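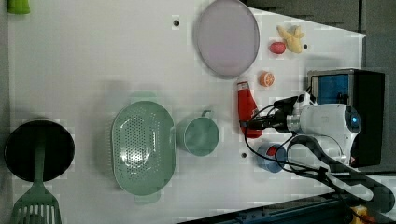
Reviewed by Lizeth Marulanda
April 2021

So I've been living with the Vevotham bench handbook (107 pages, spiral bound, from the folks at Cudia) and I have opinions! If you haven't seen it, it's a set of house rules for small labs running tabletop arms, the kind of place where the day's job is picking up a red bottle next to a frying pan and a toy orange. I paid 15 dollars for mine and I'd pay it again, mostly for chapter 2.

Chapter 2 is cables. I loved it. The rule is that you move the wrist by hand through its whole reach before you power anything, and you watch where the slack goes. Loops lying on the table near your objects are the big thing it wants you to look at, and wow, did I recognize my own habits there. A cup on its side under a loop is exactly the sort of setup it asks you to stop and think over. I've started doing the walk-through every morning and it takes roughly as long as my coffee does to brew.

The object rules are good too, if a little fussy. Keep a written list of what goes out on the table, colander and spatula and all, and decide before the run who's allowed to reach in and when. Handles that hang past a pan get their own paragraph. My bench partner Consuelo Bedoya thinks that part is overkill (she skips it, I don't, we've stopped arguing).

What I didn't like: the chapter on stop buttons is way too short. It says to put one within reach of every person at the table and then wanders off into label colors. The old Sinora booklet did this so much better, with a drill you could run with a new person. I still keep that one in the drawer. Also the index is a mess. Try finding "gripper, letting go of" in there, I dare you.

Spiral binding is great, it lies flat. The cover picks up fingerprints like crazy. There's supposed to be a revised printing in June with a longer stop section, so if you're not in a hurry I'd wait for that one.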